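Week 6: Why Thin Things Crumple

Physics of Everyday Materials, first-year option
Notes by Ailbhe Ní Bhriain

This is my favourite week of the whole module, so forgive the length. Bring a few sheets of scrap paper to the lecture, and a crisp packet if you have one (empty, please!).

1. Bending is cheap, stretching is dear

Take a sheet of paper and curl it. Easy. Now hold two opposite edges and try to pull it longer. You can't, or at least you can't without tearing it. That difference is the whole story of this week, and it is lovely how much follows from it.

For a flat sheet of thickness t, the stiffness against stretching goes as t, but the stiffness against bending goes as t cubed. Make the sheet ten times thinner and it becomes ten times easier to stretch, but 1000 times easier to bend. So a thin sheet, pushed from the side, will nearly always bend out of the way before it squashes. We call this buckling, and you met it with rulers in Week 3.

2. Ridges and points

If you push a sheet in from all sides at once, smooth bending runs out of room. A flat sheet can roll into a cylinder or a cone without stretching, but it can't wrap a ball. (Try gift-wrapping an orange and you'll see what I mean.) Something has to give, and what gives is a very small part of the sheet. The stretching gets gathered up into sharp points and the narrow ridges that join them, while the panels in between stay almost unstretched.

Crumple your scrap paper now, then open it out flat and hold it near a lamp. The creases form a network, and each one marks a place where the fibres were bent so hard that they stayed bent. Try it again with a second sheet, but fold it neatly in half a few times first. The pattern changes a great deal, and we'll talk about why in the seminar.

3. Plastic film is not paper

Paper keeps its creases. The film used for bags is far thinner and more forgiving, and much of the bending springs back once you let go. It also creeps, meaning it goes on relaxing slowly for a long time under a steady load. Pull hard on a strip of it and it will stretch well past the point where paper would have torn, turning paler as the long molecules line up.

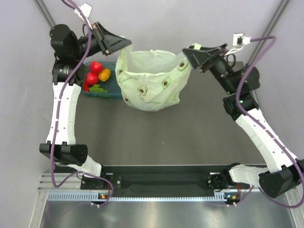

4. The noise

Why does a crisp packet crackle? Each click is one small panel snapping from one curved shape to another, like the lid of a jam jar popping. The packet is covered in little patches that each have two resting shapes, and as you squeeze, they flip one after another. Opening it slowly doesn't make the clicks any quieter, it only spreads them out. Do test this, it's great fun and very annoying for the people next to you.

5. Seminar problems

(a) A sheet 40 micrometres thick is swapped for one of the same material at half the thickness. By what factor does the bending stiffness drop?

(b) Explain in words why a crumpled ball of paper is so hard to squeeze further, even though most of it is air.

(c) Laurier Chisholm will bring a kitchen scale. Using one sheet, some weights and a tall jar, plan a way to measure how the height of a crumpled ball falls as the load grows. Does it settle at once, or keep sinking?

Hand in (a) and (b) by March 30, 2026. For (c), a sketch and half a page is plenty.

Questions to me or to Lech Jakubowski in room 123.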